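Saltus Housekeeping Course, Skukthorpe
Handout 2: The washbasin and what stands on it
Instructor: Evelien Van Leeuwen
Revised Sep 9, 2018

Read this before the practical. The longer text is in the course reader, starting on page 190. Bring the reader with you, since we will fill in the checklist at the back.

What this unit covers

A washbasin is a small job that gets done many times in a shift. At the Sorkside guesthouse, where most of you will do your placement, there are 168 of them. The order of work is the same every time, so learn it once and keep to it.

We deal with the basin, the ledge and the small items that live there. Faucets with heavy scale, slow drains and cracked bowls are covered in Handout 5. Mirrors are covered with windows.

Terms used

Bowl: the part that holds water.
Ledge: the flat strip along the back of the basin.
Rim: the raised edge, front and sides.
Standing items: anything that stays at the basin between cleanings, such as a pump bottle, a cup or a soap dish.
Supplies: what you bring with you and take away again.

Keep the last two apart in your head. A spray bottle can be either one. If the guest or the household owns it, it is a standing item and goes back where you found it. If it came in on your cart, it leaves on your cart.

Looking before you touch anything

Take a moment at the basin with your hands off it. Note which items are there, what order they stand in and whether anything is lying down. Some of you will want to write this down at first, and that is fine.

Things to look for on the ledge:
- bottles lying on their side, which may leak from the nozzle
- a toothbrush leaning out of its cup
- long items that stick out past the edge of the basin and can be knocked by a sleeve
- a dish with soap or a sponge in it

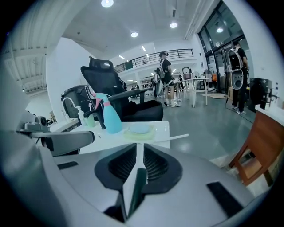 Pump bottle, cup, spray bottle with a pink trigger and green dish. 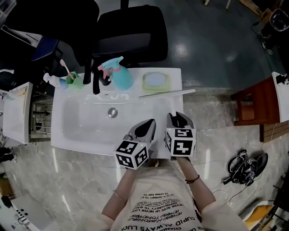 Order of work

1. Put on gloves. Check that the drain is open.
2. Move the standing items to a clean cloth, one at a time, left to right. Do not put them on the floor or on a chair seat.
3. Handle a toothbrush cup by the cup only. Do not touch the brush. If the brush falls, report it and leave a note.
4. Rinse the bowl with warm water and wipe out hair and loose dirt with paper.
5. Spray the cloth with Wouters basin cleaner, diluted as shown on the supply room chart. The course bottles hold 300 ml when full. Do not spray toward the ledge items.
6. Wipe the ledge first, then the rim, then the bowl, and the drain last. Dirt moves down, so the work moves down.
7. Rinse the same way and dry with a second cloth. White ceramic shows every streak, so look at it from the side.
8. Wipe the bottom of each standing item and put it back in its place.

Soap dishes

A dish collects water and old soap. Lift out the bar or sponge, pour off the water, rinse the dish and dry the underside. Squeeze a sponge before it goes back. A bar of soap goes back as it is - do not rinse it down to make it look new.

Spray bottles

Stand them upright with the trigger turned to the wall. Check that the collar is tight. Never fill a bottle without a label and never smell a bottle to find out what is in it. Set unlabeled supplies aside and tell the instructor.

For the practical

Work in pairs. One person cleans, the other follows the checklist and says nothing until the end. Then change places. The person with the checklist signs it, and both names go at the top. Hand it in before you leave the room.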